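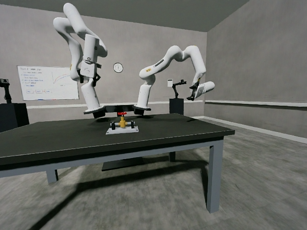 July, 7:40 am. Rye starter, batch 38

Fed the Doster jar last night at 1:2:2 with the Pastmont whole rye. Peak came sometime before I got in, and the top had already started to dimple. Smell is sharper than last week, closer to green apple than yogurt. Stirred it down and took 70 g for the levain. The rest went back on the shelf above the proofer.

Water from the cold tap is running warm this month. Switched to the jug from the fridge and mixed it half and half. Write down the water temperature next time, I keep leaving it out.

Dough: 406 g bread flour, the levain, salt as usual. Held back a splash of water and was glad of it – the new flour takes less than the old bag did. Two folds, then left it alone. It was slack at the first fold and much better at the second.

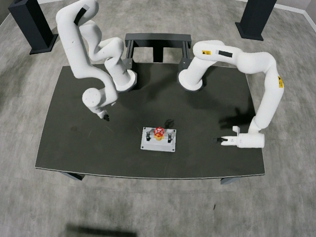 The Umatano jar is still slow. It gets the same flour and the same ratio and barely doubles. Moved it next to the Doster jar so at least they get the same shelf. If there is no change after the next two feeds, dry what's left on parchment and start over from the flakes in the Chiba tin.

3:15 pm. Baked. Good spring, ear a bit torn on one side where I scored too shallow. Crumb is tight near the bottom, so bulk was probably short. Crust went soft within the hour, needs up to 2 more minutes with the lid off.

To do: order rye, wash the bannetons, new label for the Umatano jar (the ink has run). Whoever has the small scale, please put it back by the sink.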